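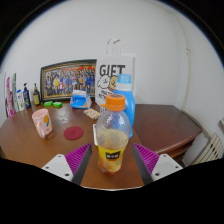

Keeping House, Unit 2: Clearing a Mixed Table
Handout for the evening group, Preledel Community Learning Centre
4/12/18

Welcome back, everyone, and thank you for the lovely talk last time about whose job the dishes are (we could have gone on until midnight!). Tonight we move from the kitchen sink to the table, by which I mean that one table every home seems to have, where drinks, cleaning things, parcels and family pictures all end up living side by side.

Before you move anything, stand back and sort with your eyes. I like to think of four homes for things: the kitchen, the cleaning cupboard, the recycling, and "stays here". A juice bottle and a bottle of detergent may be much the same height and stand shoulder to shoulder, but they should part company first. Cleaning products go up high or behind a latch, especially if you have little visitors. Never, ever pour one into an old drink bottle, however well you label it.

Gift bags are a weakness of mine, I'll admit. If the paper is still crisp and the handles are sound, fold it flat along its own creases and keep it. If you have more than 13 in the cupboard, it may be time to share them around.

Drink bottles

Pulpy juices cling to the plastic, so a bottle with only a little left in the bottom still needs some attention.

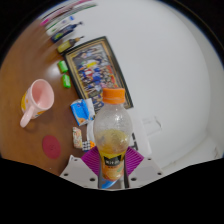

Pour out whatever remains, add a splash of warm water, put the cap back on and give it a good shake. Twice is usually plenty. Check your own council's rules about caps and labels, as they do differ from one neighbourhood to the next.

Mugs and coasters

Mugs go to the sink together, in one trip if you can manage it. Coasters get a wipe on both sides, and please let them dry before they go back on wood. I learned that one on my mother's good table and the ring is still there.

Framed pictures

A frame leaning at the back of a table is fine for a while, but lift it when you dust, and wipe the wall side too. If you'd like to hang it, bring the measurements in and we'll talk about hooks in Unit 3.

For next time

Choose one surface at home and clear it using the four homes. Write me nearly 400 words on what you moved and what you argued with yourself about. Colour pencils and little sketches are very welcome.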